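TEX 146 — Textiles for Interiors
Handout 5: Table coverings, drape and light

Rough notes to go with the lecture, February 2023. Not a substitute for coming. Reading is at the end, samples are in the Modberg drawers in room 303.

Recap from last time

Fiber first, then yarn, then weave, then finish. Always that order when you write up a cloth. Half of you started with color in the first assignment and lost marks for it. Color goes last.

Hand = how it feels. Drape = how it hangs under its own weight. Not the same thing, people mix them up every year. A cloth can have a soft hand and still stand out stiff from a table edge (think brushed cotton with a heavy backing).

What makes a cloth lie flat

Weight, mostly. A heavy cloth pulls its own creases out at the overhang but not on top, where there is nothing pulling. So the top of a table is where you judge the weave and the sides are where you judge the weight.

Plain weave — creases sharply, holds the crease. Lots of crossing points, yarns can't slide.
Twill — creases less, recovers better. Heavier for the same yarn.
Satin — floats are long so yarns move, drapes well, snags badly. Don't put it under anything with a rough base.
Felt and other nonwovens — no grain, so no bias. Cuts clean, doesn't fray. Stretches out of shape if you drag it and doesn't come all the way back.
Knits — avoid for tables unless there's a fitted edge.

Linen gets its own lecture in July for the summer group. Short version, it creases because flax has almost no stretch, and in most dining rooms the creases are accepted as part of the look. Cotton with the same creases looks like someone forgot the iron. That's convention, not science, but you need to know it becuase clients do.
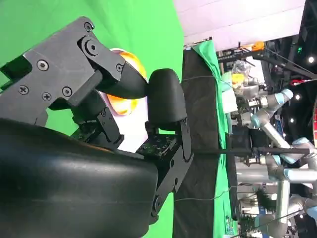
Grain. Every woven cloth has a lengthwise grain (warp, parallel to selvage) and a crosswise grain (weft). On a rectangular table run the warp down the long side. Off-grain cloth twists at the corners and no pressing fixes it. Check before cutting — pull one weft yarn right across and cut along the gap.

Drop. Measured from table edge to hem, not from the middle. Add the drop twice, once for each side, then the hem allowance twice. Reece Nuttall's rule from the workroom visit was to write the cut size on the paper and on the cloth, in chalk, before picking up the shears. Good rule.

Drape testing

We use the simple cantilever test, strip of cloth slid off a ledge until the tip touches the slope. Read off the length. Longer = stiffer. Do warp and weft separately, face up and face down, and average each direction on its own. Don't average all four together, it tells you nothing.

The disc method gives you a single number (drape coefficient). Higher means stiffer. Our Gemaden sample came out at 70, the Fendura coated cotton was well above it, as you'd expect from a coating. If you weren't at the practical get the rest of the readings from Alfie Sowerby.

Let cloths rest flat in the room overnight before testing. Damp changes everything with cellulose fibers.

Light and color on a cloth

Light from the side shows up every wrinkle. Light from straight above flattens them. A showroom with overhead strips will make a badly pressed cloth look fine and then the client gets it home next to a window.

Strong flat colors show folds as bands of darker and lighter versions of the same color. Patterns hide them. Small patterns hide them best. This is why restaurants like a small damask, plus it hides stains a bit.

Background matters as well. Saturated color against black looks brighter than the same color against white or cream. Simultaneous contrast, you had this in first year color theory. Green is a good one to try, most people misjudge it. Lay the swatch on dark, then on pale, write down what you'd call it each time before you look at the reference card.

Metamerism — two cloths match under one light and not under another. Always check a match under daylight AND the light of the actual room. Different dye mixes give the same apparent color, thats where it comes from. Dye lots too, so order all your yardage in one go.

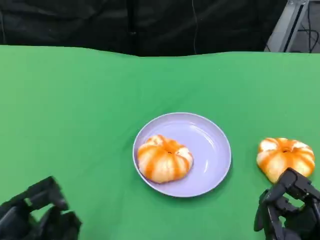
For the practical

1. Collect one woven and one nonwoven from the drawers. Sign the sheet.
2. Cut strips on the warp and the weft, label each one.
3. Cantilever test, both faces.
4. Press one half of the woven sample and leave the other half. Look at both under side light and overhead light.
5. Write up in the usual order. Fiber, yarn, weave, finish, color. One page max.

Reading

Rudd, course reader, the section on drape and the short one on pressing. Skip the tables. Sample book 770 is on the desk, please don't take it out of the building.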